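Section 4. Oiling and curing the table top

Read this section through before you open the tin. The instructions apply to all Porkard dining and kitchen tables supplied unfinished. Tables supplied ready waxed are covered in the care leaflet packed with the legs.

What you need

Porkard table oil, one tin
Two lint-free cloths
Fine abrasive pad (in the fittings bag)
Soft brush or vacuum cleaner with a brush head
Gloves
Dust sheet

Caution: Cloths soaked in oil can catch fire on their own as they dry. Lay them flat outdoors until stiff, or soak them in water before putting them in the bin. Do not leave them screwed up in a bucket or a pocket.

Preparing the top

1. Stand the table on its legs and check that all fixing bolts are tight (see Section 3).
2. Cover the floor with the dust sheet. Oil will mark unsealed tile and grout.
3. Open a window. Keep the room above 10 degrees while you work and overnight.
4. Rub the top lightly with the abrasive pad, following the grain. Do not press hard at the edges.
5. Brush or vacuum off all dust. Do not use a wet cloth at this stage.

Note: If water has been spilt on the bare top, leave it to dry for a full day and repeat step 4.

The oil darkens most tops, and dark brown tops keep a slightly uneven, mottled look after finishing. Lighter and darker streaks are normal and are not covered by the guarantee. If you want to check the colour first, try a little oil on the underside.

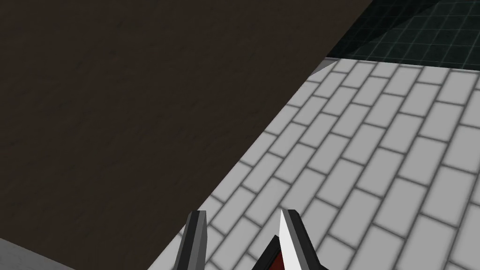

Peltville, 5/11/24. The drying times in this section replace those printed in the August edition. Please discard the older sheet if one was packed with your table.

Applying the oil

6. Stir the tin well. Do not shake it.
7. Pour 50 ml on to a cloth and wipe it along the grain in long strokes. One coat on a standard top takes 80 ml in total.
8. Oil the edges next, then the underside. Leaving the underside bare can cause the top to bow.
9. Wait 15 minutes, then wipe off everything that has not soaked in. The surface should not feel sticky.
10. Leave for 4 hours before the second coat. Repeat steps 7 to 9.

Caution: Do not speed up drying with a heater or hairdryer.

Curing

The table can be used with care the next day. Keep hot dishes and wet glasses off it for a week, and do not lay a plastic cloth over it during that time.

If the top still feels tacky after two days, too much oil was left on. Rub it down with a cloth dampened with a little fresh oil and dry it straight away with a clean one.

Spare tins are sold under part number 3491 and can be ordered from the Prudulstead depot. Quote the number on the label under the table top when ordering.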